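I got to Tistell still chewing a bagel, and the technician who looks after the arm cell was already two cables deep (I was late, sorry!). She does the whole check before anyone runs a task. "Fingers first," she told me. "I wipe the pads, close them, and look for a gap."

The fruit comes next — an apple and an orange, plus a box with a lid.
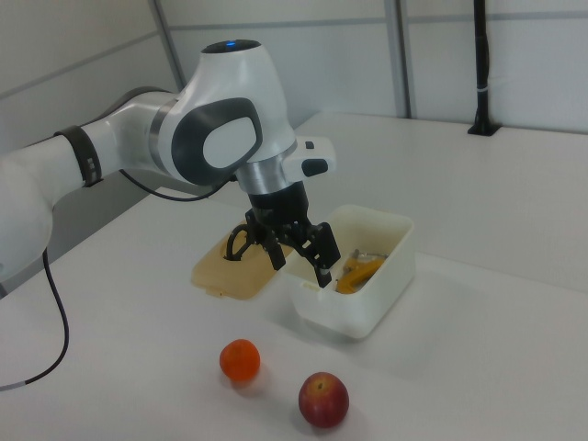
Then there's the gripper cable, her least favorite part. It has to have enough slack for the wrist to turn, but a big loop snags. "I lost 2 days to a snag in June," she said, and she still sounds mad about it! Now she runs the wrist through 113 moves at 30 percent speed and listens. If it clicks, she reseats the connector and starts over, which takes nearly 60 minutes.

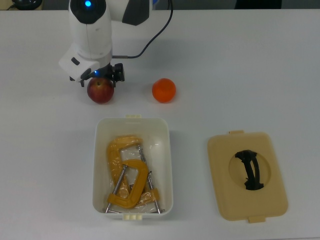

Gruber, listening in from the next bench, thought the slow run was overkill and said he'd just swap the cable every spring. She let him finish. The flange bolts were up next, and she went off to find the torque wrench.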